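# Ticket 2426: wall-hung waste bags coming down, small room, unit 116

**Site:** Coughlan
**Category:** Fixtures / waste
**Status:** Open, awaiting adhesive 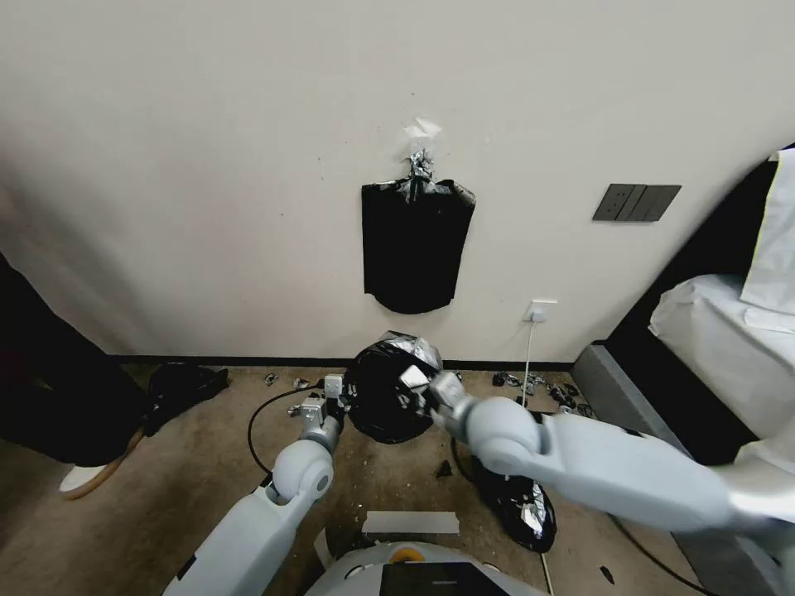

Reported problem: black plastic bags taped to the off-white wall do not stay up. Tenant wants a hanging bag at switch height and does not want a floor bin.

**Condition at inspection**

- One bag hanging, top gathered and held with a wad of silver tape.
- Small torn white patch stuck to the wall above the tape. Tape or paper, not determined.
- Other black bags crumpled on the carpet.
- Black and silver scraps along the baseboard, back right.
- Three-rocker switch plate to the right of the bag. Outlet low on the wall, white cable plugged in.

**Log**

09:10 — Tenant states bags were put up with Imico general-purpose tape. Typical hold 36 hours, shorter with anything heavy in the bag.

09:25 — Checked paint spec for the unit. Mokness low-sheen, wipeable. Tape supplier lists this finish as unsuitable for hanging loads.

09:40 — Asked whether screws are allowed. Lease says no new holes within reach of switches or outlets. Screw hook ruled out.

10:05 — Proposed 2 Dudix adhesive hooks, one per top corner, bag hung open by its handles. Gathering the top into a single point puts the full load on one strip of tape. Tenant agrees.

10:20 — Hooks not in stock. Ordered.

**Before fitting**

1. Take down the hanging bag. Peel tape slowly, downward, flat to the wall.
2. Remove the white patch. If paint lifts, stop and add a note here.
3. Pick up scraps by hand before vacuuming. Tape pieces jam the brush roller.
4. Wipe wall with alcohol, leave 10 minutes.
5. Keep hooks clear of the switch plate and the line of the outlet cable.

Load test to follow once the hooks have cured overnight. Ticket stays open until then.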